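Komis publishes care plan for the Stiker gripper

Jodby, 07/03/2018
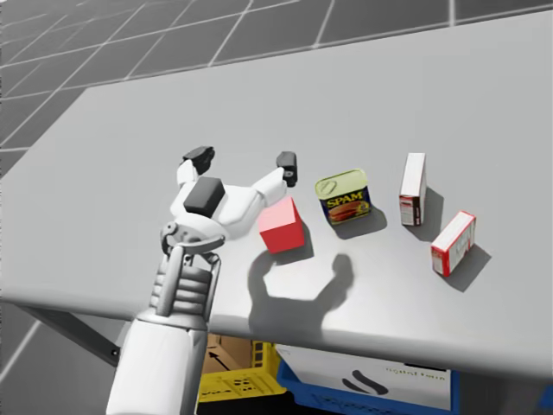 How often must the fingertips of the gripper be changed?

After 1000 working hours, or earlier if the surface has become smooth. The operator can do it alone with one hex key, and the arm does not have to be taken off its base.

Komis has now put together all the advice for the daily care of its Stiker cell in one booklet of 22 pages. It replaces the loose sheets which were delivered with the machine until November. The booklet explains how to clean the fingers, how to check the joint between wrist and hand, and how to set the zero position again after a repair.

"Our customers called us mostly with the same question: the hand opens, but it does not open straight," says Wiebke Tiedemann, head of service at Komis. "In most of these cases a screw in the bracket was loose. It is a small work, but you must know where to look."

The new plan has a weekly, a monthly and a yearly part. The weekly part asks the operator to open the fingers fully, wipe both tips with a dry cloth and run the test program 3 times. If the fingers do not stop at the same point each time, the zero position must be set again before the cell goes back to work.

The plan was tried out at the packing firm Vigfúsdóttir, where Sille Brøndum looks after the cell on the day shift. She asked for larger drawings and for a page with all screw sizes – both are now included.

The booklet is free for all owners of a Stiker cell and can be ordered from the service desk in Jodby. Spare fingertips are sold in pairs.

Press contact: Wiebke Tiedemann, Komis, Jodby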